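Fairweather Extends Refill Program for Pressed Powders to All Stores

Plesberg, 12 June 2025

Fairweather, the regional beauty and personal care retailer, has announced that its refill program for pressed face powders will be offered in all of its stores beginning this summer. The decision follows a six-month trial in Plesberg, during which customers could buy replacement pans for selected powders, blushes and highlighters without buying a new compact.

According to the company, 2,293 customers bought at least one refill during the trial, which closed at the end of May. A total of 2,502 refill pans were sold. Setting powder in light and medium shades accounted for the largest share of sales, followed by matte blush.

The program covers two lines carried by the retailer. Silari, a mid-priced range of complexion products, will supply refills for its setting powder, blush and cream-to-powder foundation. Rilari, which is sold mainly to customers with sensitive skin, will supply refills for its fragrance-free powder only. Loose powders, liquid products and palettes with more than one shade are not included.

Refill pans are magnetic and fit the compacts that both lines now use. Customers who own an older Silari compact with a glued pan will need to purchase the newer case once before using refills. Fairweather stated that the empty case will be sold separately and that store staff will be able to confirm whether a customer's existing compact is suitable.

"Many of our customers finish the same powder several times a year and were discarding a mirror and a hinge each time," said Darcy Sheehan, director of merchandising at Fairweather. "The trial gave us a clear picture of which products people wish to refill and which they prefer to replace. We have set the range accordingly."

The retailer also published the results of a survey of 459 trial participants. Price was named most often as the reason for choosing a refill, ahead of reduced packaging. The most common complaint concerned shade labels, which were printed on the outer sleeve of the refill but not on the pan itself. Customers who had thrown away the sleeve were unable to check the shade name when it was time to reorder. Both suppliers have agreed to print the shade name and number on the underside of each pan.

A smaller group of respondents reported pans that arrived cracked. Kiều Đinh, who leads product quality for the Silari line, said that the refill sleeve has been redesigned with a molded insert and a stiffer outer card.

"A pressed powder is protected by its compact, and a refill is shipped without one," Đinh said. "The new sleeve has passed our drop tests and will be used for every shade before the wider launch."

Customers who receive a broken pan may return it to any Fairweather store with proof of purchase for an exchange. Opened refills that are undamaged cannot be returned, in line with the retailer's existing policy on cosmetics. 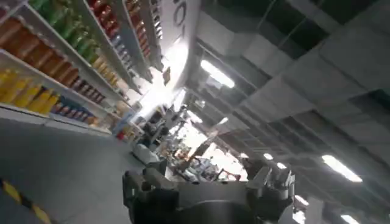

Bottles and containers in bright colors on white shelving.

Refills will be displayed next to the full-size products and will carry a green tab on the price label. Testers will continue to be available for the full-size compacts. Customers who are unsure of their shade may ask for a match at the beauty counter, where the service remains free of charge and does not require an appointment.

Fairweather members will earn points on refill purchases at the same rate as on other cosmetics. Refills may be combined with seasonal offers unless the offer states otherwise. Gift cards are accepted.

The company said it has no present plans to offer refills for lipstick or mascara. A separate review of refillable cleanser and lotion bottles is under way, and its findings will be presented to suppliers later in the year.

A full list of refillable shades is available at the beauty counter in each store. Questions about the program may be directed to Fairweather customer service during regular store hours.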